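Forums > Domestic Manipulation > Standards and Good Practice
Laundry loading: door clearance and stop rules, draft 2
Posted by hinge_side, December 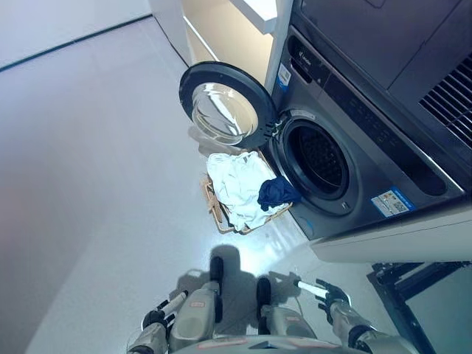 We are revising our internal practice sheet for front-loader tasks and I would like comments before it goes to the Dillwood site. The current sheet was written for tabletop work. It covers arm speed and reach limits and says almost nothing about appliances with swinging doors.

Proposed text, sections 3 to 5:

3.1 The washer door is opened to its full stop before the base enters the work zone. A door left partway is treated as a closed door.
3.2 The base does not come closer than 300 mm to any part of the open door, measured at floor level from the outermost point of the base.
3.3 The basket is set on the floor in front of the drum. It must not touch the door at any point of the swing.
4.1 No contact force above 75 N on the door, rim or gasket, in any direction.
4.2 Any force above the limit stops both arms. The base stays where it is.
5.1 After a stop, a person checks the door hinge and the gasket before the run continues.
5.2 Each stop is written in the run log with the step at which it occurred.

Comments on 3.2 and 5.1 are the most useful to me.

-----

Kasprzak_bench wrote:

3.2 measures the wrong thing. At floor level the base may be clear by 300 mm while the forearm is already over the door. The door hangs out over the floor at drum height. Measure from the swept volume of the arms, or state two distances, one for the base and one for everything above it.

3.3 also conflicts with itself on small floor plans. If the basket is in front of the drum and the machine has a wide door, the basket will be inside the swing. We had to permit this and require that the basket be moved before closing.

-----

hinge_side wrote:

Agreed on the second point. The intent of 3.3 was to stop people from closing the door onto the basket. I will reword:

3.3 The basket may stand inside the door swing while the door is fully open. It is removed from the swing before the door is moved.

On the first point, a swept volume is difficult for an operator to check with a tape measure. I want a number that can be verified on site.

-----

Kasprzak_bench wrote:

Then mark the floor. Tape line for the base, and a joint limit in software for the arms. The operator verifies the tape. The software limit is verified once per site and signed for.

-----

tumbleweed_ops wrote:

75 N is too high for the gasket. Door glass and rim will take it. The rubber lip can be pulled off its groove with much less when a finger hooks under it, and the pull is sideways. We use one limit for rigid parts and a lower one for rubber and fabric.

I also don't see a rule for garments caught between gasket and door. That is our most common fault by a wide margin. The arm lets go, the sleeve is across the seal, the door is pushed, and the force limit doesn't trip until the latch is nearly home.

-----

hinge_side wrote:

What is your lower limit?

-----

tumbleweed_ops wrote:

It depends on the hand, so I won't give a number for yours. Hook a finger under the lip, pull slowly with a spring gauge in line, and note where the lip begins to lift. Set the limit at half of that. Repeat for each washer model. Gaskets differ more than people expect.

-----

o.sung wrote:

Ok-hee Sung, Flilier. We run a similar sheet at two sites. Three remarks on the draft.

4.2 says the base stays where it is. Please add what the hands do. Ours said "stop" and the operators took this to mean "open." If the hand is holding the door edge when it opens, the door is free to swing. If it is holding a shirt that is half in the drum, the shirt falls on the floor and the next attempt starts from a different state. We now write: hands hold their last grip until a person releases them.

5.1 requires a check of the hinge. State how. "Check" in a log tells the reader nothing. We open and close the door once by hand and confirm that the latch engages without lifting.

The draft has no rule on load size. An overfull drum produces most of the pushing forces in our logs. In our last review we had 1467 loading runs, and the high-force stops were concentrated in the last two garments of each load.

-----

Kasprzak_bench wrote:

I disagree with holding the grip in every case. If a person's hand or clothing is in the gripper, holding is the worst option. A protective stop and an emergency stop need different hand behavior, and your sheet should separate them.

-----

o.sung wrote:

The rule is for force stops with no person in the zone. I accept that this has to be written down. For us the zone is closed during autonomous runs, and in teleoperation the second person has the release.

-----

Kasprzak_bench wrote:

Written down, yes. A closed zone is a site condition. The sheet will get copied to a site that doesn't have one.

-----

busteo_user wrote:

Is any of this necessary at these speeds? We have done 3000 cycles on Busteo arms with one rule: if it looks wrong, press the button. No damaged door.

-----

tumbleweed_ops wrote:

How many gaskets did you replace?

-----

busteo_user wrote:

Two. One was old.

-----

tumbleweed_ops wrote:

Then I would log them. "Looks wrong" can't be audited and can't be trained. Two operators will press at different moments.

-----

hinge_side wrote:

Changes accepted for draft 3:

3.2 Base limit stays at 300 mm, marked by floor tape. Arm limit set in software, verified and signed per site.
3.3 Reworded as in my earlier post.
4.1 75 N applies to rigid parts only. Separate gasket limit, determined by the gauge method for each model.
4.2 Split into 4.2a (force stop, zone clear, hands hold) and 4.2b (emergency stop, hand behavior set by the site risk assessment).
4.3 New. Before the door is moved, the full ring of the gasket is inspected for fabric.
5.1 Hinge check by one manual open and close, latch engages without lifting.

Load size is still open. I can't find a measure that works for mixed laundry. Weight is no use with towels, and a fill line on the drum can't be seen once the load is in.

-----

o.sung wrote:

We count pieces at the basket and cap the number by garment type. It is crude. I can send the table if you post a contact.

-----

Kasprzak_bench wrote:

4.3 needs to say who inspects. If it is the robot's own camera, the lower part of the ring is hidden behind the fold on most machines.

-----

hinge_side wrote:

A person, for now. Contact is in my profile. Draft 3 goes up under the same title.

Contact the moderators | Copyright of posts remains with their authors | Back to top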